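Hi Veronica,

August update on the Drarkport repair café, as promised -- a bit long, sorry, but it's been a busy month!

We ran five sessions and the hall was packed for most of them. Bikes and toasters as ever, but luggage has really taken off (holiday season, I suppose), and Jytte Nørgaard has started a little luggage corner with her own kettle and a queue of people clutching broken zips. She'd like to run it until Christmas and I've said yes, if you're happy.

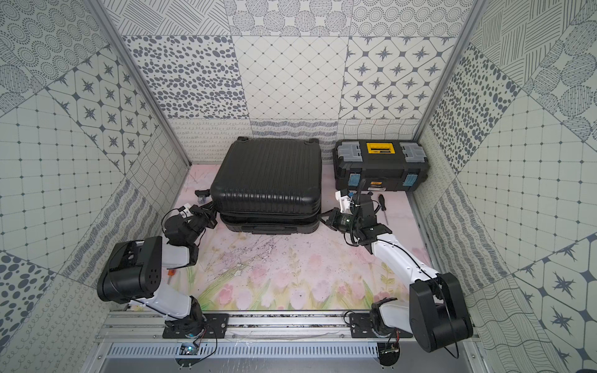
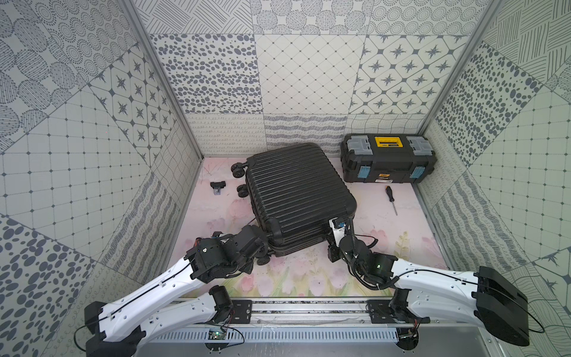

*Both pictures: black hard-shell suitcase on the flowered mat*

Money next. Of the 600 pounds you gave us for parts, 23 is left. Most of it went on spare wheels and zip pulls from Cleko, and the rest on fuses and glue. Gonen have offered us a discount on the next order, though I haven't got that in writing yet.

The one thing that slipped is the sewing evening. Lungu Hall double-booked us, so it's moved to the autumn and the machines are still in my garage -- my car is living on the street!

Could you let me know by the end of the month whether the second payment can come early? We start again at 6 in the evening after the break, and I'd love to have the shelves stocked by then.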